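# White board slides about on a black table, and everything green rolls off it

**slowcarrots** · Nornodus Kitchen Help · viewed 951 times

Hi all! I've finally set up a proper little prep spot and I'm besotted with it. Black rectangular table, white board in the middle, taller way up so I can work from the bottom edge and push things away from me.
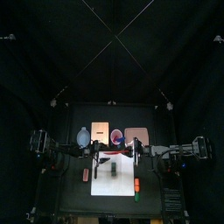

I love the white on black because I can see every last scrap I've missed, and small dark veg stands out beautifully against it. Two things are driving me batty though.

First, the board creeps. Every time I lean into a cut it shuffles a few millimetres away from me, and by the end of a batch of pickles it's nearly at the far side. I've tried a tea towel underneath, but it bunches up and then the board rocks.

Second, I do a lot of small veg – baby cucumbers, little zucchini, jalapeños when the neighbour's bush goes mad in February – and they roll. I'd rather not chase them with one hand while there's a knife in the other.

The board came from a garage sale with no label, so I couldn't tell you what it's made of. It doesn't go in the dishwasher until I know. Any ideas, preferably ones that don't involve screwing anything to the table? I've got a big pickling weekend coming up and I'm so keen to get it right!

---

**Cundier_kitchen** · 3842 points · accepted

Oh, good setup! White boards are terrific for green veg and I won't hear otherwise.

For the creeping, ditch the tea towel. It's too thick, and it folds on itself as soon as the board moves. Try one of these:

- A single sheet of paper towel, wet, wrung out and laid completely flat. It wants to be damp all over with no puddles. This is what I use every day.
- A piece of rubbery open-weave shelf liner, cut a finger's width smaller than the board on every side. Rinse it after and hang it over the tap.
- A Coetzee grip mat if you want something bought. I've had mine for years and it's still flat, but the shelf liner does the same job for a lot less.

Wipe the table and the back of the board first! A smear of oil will beat any of them. Then put both palms on the board and try to shove it. If it goes anywhere, lift it and start again.

For the rolling: take a thin slice off one long side and sit the veg on that flat. It's magic with cucumbers. With the really tiny ones, halve them lengthways and put the cut side down. Fingertips curled under, knuckles forward, and park the bits in a bowl as you go so the board never gets crowded. I keep mine on the left as I'm right-handed.

Jalapeños I'd top first, then stand them on the cut end and slice down the sides away from the core. Hardly any seeds, and no rolling at all.

---

**bunya_pete**

just get a heavier board mate. mine weighs a tonne and hasn't moved since I put it there

---

**thirdshelfdown** · 1000 points

Agree with the damp paper towel, it's brilliant. Two extras from me.

Check the board for warping. Put it on the table with nothing under it and press each corner in turn. If it rocks, flip it and try the other face. A board with a slight bow can spin as well as slide, and sometimes one side is much better than the other. If both sides rock, a thicker liner helps a bit, but I'd be looking out for another board.

Keep your spoons, tongs and other bits off the working area too. I used to lay mine across the top of the board and kept knocking them with the veg. They live just past the far edge now, and I've got the whole surface back.

You're right to hold off on the dishwasher. Hot water, dish soap, a good scrub and a stand-up dry will do nicely for a mystery board.

---

**slowcarrots**

Thank you!! Pressed the corners and mine does rock a touch on one side, so I've flipped it and put damp paper towel under. Rock solid so far – I've shoved it from every direction. Off to buy vinegar.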